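Postdale students teach robots by hand, with 649 recordings to go

April 22, 2022

A student robotics club in Postdale says it can teach a robot arm to tidy a workshop by having its members do the tidying first. The club has the recordings to show for it. So far it doesn't have the robot.

The project, called Atska, puts hand-held grippers in the hands of 15 students, who pick things up and put them away again while the equipment records what they do. A roll of masking tape is one of the regular items. It was gripped, set down and gripped again for most of a morning this week.
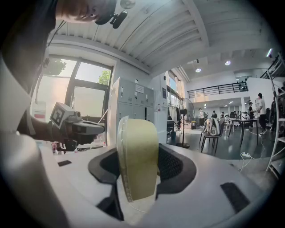 Anca Rusu

The club has logged 2,074 of these short recordings since September and wants 649 more before it tries to train anything. Muammer Öztürkmen, who coaches the group, calls that a modest target. He would not say what happens if the arm still can't pick up tape at the end of it.

"It's a fair question, and I'd like to have the data before I answer it," he said.

The arm itself is on loan from Brustau, a local equipment supplier, and is due to arrive after the last recording is made. The club has no date for that. A similar promise was made to last year's team, which ended up showing slides at the spring open house.

Members work in shifts of up to 6 hours, with breaks. Viktória Kocsis, a second-year student, said the hard part is moving slowly enough. Quick grabs have to be thrown out, and so do the ones where a sleeve or a cable gets in the way. She didn't know how many had been dropped.

Some of the work involves putting items into a container on the floor, with a marker block strapped to the wrist and a harness over the shoulders.
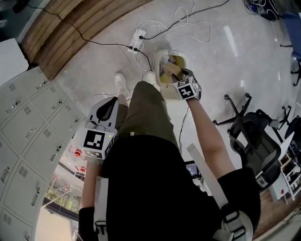
What the judges will want

The club plans to enter the Ondrejka student contest, where a robot has to clear a cluttered bench without help. Elie Najjar, who has judged the event before, said recordings of people earn no points there.

"They can bring as many as they like," Najjar said. "We score the bench."

Öztürkmen said the club knows the rules and expects to have the arm moving in time. Entry fees have been paid.

Recent items
Postdale library extends evening hours
Bridge club looking for a new room
Open house: what last year's teams built
Brustau to move its showroom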